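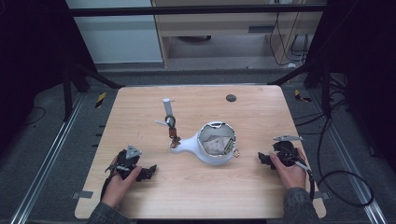
Rubber surfacing over an old concrete slab – does the slab have to come out first?

Posted by Anel Shabalala

Our residents' group is helping the shire scope a small playground renewal on the Plostell reserve. The existing slab is 42 square metres and carried a swing frame that has since been removed. One contractor wants to break it out and start from crushed rock. The other says wet-pour rubber can go straight on top. The new equipment is a low climbing frame and a set of parallel bars. Which method is normal?

Cristian Paucar

Wet-pour can be laid directly on a sound concrete slab, and removal is only needed where the slab is badly cracked, holds water or sits too high for the finished level. Points to check before accepting the cheaper quote:

Fall. The slab needs a consistent fall to one side. Put a long straightedge on it after rain and mark any ponding. Low spots are filled with a cementitious repair mortar before priming.

Cracks. Hairline cracks are acceptable. Anything with a level difference across it will telegraph through the rubber and should be cut out and patched.

Finished level. Total rubber thickness follows from the free height of fall of the equipment, which the supplier has to state in writing. Add that thickness to the slab level and compare it with the adjoining path. If there is a step, you need a bevelled edge or a ramp, and the bevel has to sit outside the impact area.

Footings. New posts go in before the rubber. Core drilling through the slab is routine, but ask for the reinforcement to be located first. On our job at Betancur the posts needed footings 800 mm deep and 400 mm across, and the installer saw-cut square openings for them instead of coring. Yours will depend on the equipment drawings and the soil.

Get an impact test on site after curing. A laboratory certificate for the product does not cover the way it was laid.

Nesrin Toprak

We kept our slab and it has been fine. Colour faded a bit on the north side. Make sure they prime the edges properly, ours lifted near the gate and had to be redone.

Afaf Kanaan

Agree with Cristian on most of it. I would add drainage. Wet-pour is porous, so water passes through to the slab and travels along the top of it to the low edge. If that edge is boxed in by a kerb there is nowhere for it to go. We had weep holes drilled through the kerb at 420 mm centres and the problem stopped. Also ask both contractors to price disposal as a separate line – it was over half the difference between our two quotes.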